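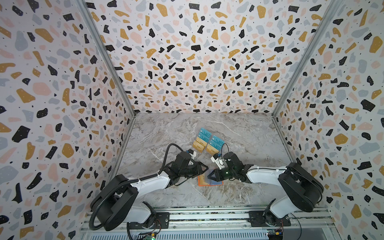

What is terrazzo made of?

Chips of stone, usually marble, set in a binder of cement or resin, then ground flat and polished. Glass, shell and scrap tile get used too.

Terrazzo

Terrazzo is a hard floor and wall finish. Poured in place or cast in blocks and tiles. Also the name for the look of it, chips scattered on a plain ground, which now turns up on paper, fabric, vinyl and phone cases with no stone in it anywhere. Both senses are covered below, mostly the first.

Name

Italian. Related to terrazza, terrace. In Venice the trade workers were called terrazzieri. English writers in older building manuals also say "Venetian pavement" or just "marble mosaic," the last one confusing because mosaic proper is laid piece by piece in a design. Plural is terrazzos, rarely needed. Some suppliers use granito for the cement kind with very small chips, others use it for something else entirely, so check.

History

Floors of crushed stone or pottery in lime go back to the ancient world. Roman builders had several, including a mix of lime and broken tile that was good at keeping water out. The line from those to the Venetian floor is argued over. What is clear is that by the Renaissance there were organized floor layers in Venice, many of them from Friuli to the northeast, putting down lime floors with marble offcuts pressed in on top, beaten, rubbed down and oiled. Cheap compared to slabs. It also moved a little with the building, handy in a city on wooden piles.

Friulian families took the trade abroad in the nineteenth century. Paris, Vienna, Copenhagen, New York. Portland cement replaced lime around the same time and made a harder floor that set faster. It cracked more.

Two changes made the modern floor. Metal divider strips, which gave cracks a place to go and let the layer switch colors cleanly. And the electric grinding machine, which replaced a man on his knees or pushing a weighted stone on a long handle. After that terrazzo was affordable by the acre. Schools, hospitals, post offices, train stations, and then airports. Most of the American floors people remember date from between the wars and the couple decades after.

Epoxy binders came in during the later twentieth century. Thinner floor, brighter colors, fewer strips. Carpet and vinyl tile took a lot of the market all the same, and many older floors got covered over. A good number are still under there.

Materials

Chips. Sold by size number, small number for small chip. Marble is the standard because it grinds evenly and takes a shine. Granite is tougher and slower to grind, hard on the machines. Quartz and river gravel for outdoor work. Glass gives color that stone can't, and mirror glass was a fad. Mother-of-pearl shows up in lobbies with money. Recycled glass is popular now but has to be clean and, in cement, can react with the alkali and swell. Test first.

Binder. Gray or white cement, or epoxy. Pigment goes in the binder, and this does more for the overall color than people expect, more so when chips are small and spaced out. White cement costs more and shows stains more.

Strips. Zinc or brass, sometimes plastic. Brass reacts badly with a few binders. Can go green near doors where salt gets tracked in.

Underbed. For the cement kinds, a sand and cement layer under the topping. With a sand cushion system there's a slip sheet and a thin layer of sand below that again, so that movement in the slab doesn't come through.

Types

Standard. Small to medium chips, close together. The school corridor floor.

Venetian. Bigger chips with small ones filling the gaps. Needs a thicker topping, heavier.

Palladiana. Broken slabs of marble, fist size up to dinner-plate size, laid by hand with the standard mix in between. Slow. Expensive.

Rustic. Not ground smooth. The binder is washed back so the chips stand up a bit. Pool decks, steps, sidewalks.

Precast. Stair treads, sills, shower bases, sinks, counters, benches. Made in molds in a shop and trucked over.

Tile. Cast as blocks, sliced or pressed, laid like any tile with grout joints. The joints are how you tell at a glance. A poured floor has strips or nothing.

Laying a poured floor

The slab is checked for cracks and moisture. Underbed goes down if there is one. Strips are set in it while its soft, following the drawing. Next the topping is mixed and troweled in, one color at a time, extra chips thrown on by hand and rolled in until the surface looks crowded. With cement it then cures for days. Epoxy can often be ground the next day.

First grind is coarse and takes the top off the chips. The floor looks awful at this stage. Gray slurry everywhere. Then grout, a paste of the same binder to fill pinholes, left on until the fine grind. Then finer stones, then sealer. Polishing to a high gloss is a later fashion, older floors were mostly left at a low sheen.

Common faults: thin spots in the chip cover, strips that lean, a color batch that doesn't match its neighbor, swirl marks from skipping a grit. Last one is the most common by far and only shows up when the lights go on.

Care

Dust mop, damp mop, neutral cleaner. No vinegar, no bathroom acid cleaners, marble etches. Soap builds a slippery film. Oil soaks into unsealed cement terrazzo and is hard to get back out, poultice sometimes works. Old wax can be stripped and the floor reground, and there is usually enough depth to do this several times over the life of the building.

Cracks are filled with tinted binder and a pinch of matching chips. The matching is the hard part. Quarries close. Restorers hoard old sacks of chips and trade them.

Case: the Vastby baths

Often cited in restoration courses in the Flakamdale region. The public bathhouse at Vastby had a poured cement floor in the entry hall and changing rooms, black, cream and a dull yellow, with precast treads on both stairs. Covered with sheet vinyl at some point, glue and all. When the vinyl came up the hall floor was mostly sound and the changing rooms were not, the drains had leaked under the topping.

The conservator Raili Kallio drew up the repair plan. Her survey marked 15 areas for replacement and left the rest alone, hairline cracks included. The yellow chip came from a quarry that had shut. Her team tried 13 sample mixes before settling on one, with the yellow taken from salvaged window sills broken up on site. More than 400 pounds of sills went into it. Hotier, the flooring contractor, poured and ground the patches and recast the damaged treads. The hall reopened on May 22, 2018. The changing rooms stayed shut until the following February.

Kallio's report is blunt about the glue. Heat and scrapers took longer than the whole of the pouring. She recomended a low sheen finish and no wax, and the building manager had the floor waxed within the year anyhow. It was stripped again later.

The report also has a short appendix on strip alloys, useful, not much read.

Terrazzo as a pattern

Printed terrazzo is older than it looks. Linoleum and laminate makers copied chip floors early on, usually timid, small flecks on gray or beige. The big loud version, widely spaced jagged shapes in black, pink, mustard and blue on near-white, owes more to Italian design of the 1980s than to any floor. It came back strongly in the 2010s. Wallpaper, bedding, plant pots, peel-and-stick panels, gift wrap.

How prints differ from the real thing:

Repeat. A print repeats sooner or later. Find one odd-shaped chip and look for its twin.
Spacing. Real chips crowd and touch. Printed ones tend to float apart.
Edges. Crushed marble is angular all over. Prints often mix sharp shards with soft blobs, which a crusher won't give you.
Scale. Enlarged freely in print. In a poured floor chip size is limited by topping depth.

Pattern designers draw the chips by hand or cut them from paper and scan them. The Choo swatch books, used in a lot of surface design classes, give 200 chip layouts sorted by density, with notes on avoiding accidental rows and faces. Faces are a real problem. Two dots and a curved shard and thats all anyone sees.

Often paired in interiors with marble prints. Opinions differ. Two busy surfaces of similar contrast tend to fight, and a veined pale gray generally sits more quietly next to a chip pattern than a strongly marked one does.

Cost and use

High to install, low to keep. Life-of-building comparisons favor it over carpet and vinyl in places with heavy foot traffic, less so in a house. Epoxy is not suitable outdoors, sunlight yellows it. Slippery when wet if polished, so grit gets added on ramps and steps. Cold underfoot in winter, welcome in summer, works well over heating pipes. Loud. Dropped glasses do not survive.

Weight matters upstairs. Sand cushion systems are heavy and some older frames won't take them. Thin epoxy is the usual way out, or tile.

See also

Mosaic
Opus signinum
Scagliola
Polished concrete
Linoleum
Engineered stone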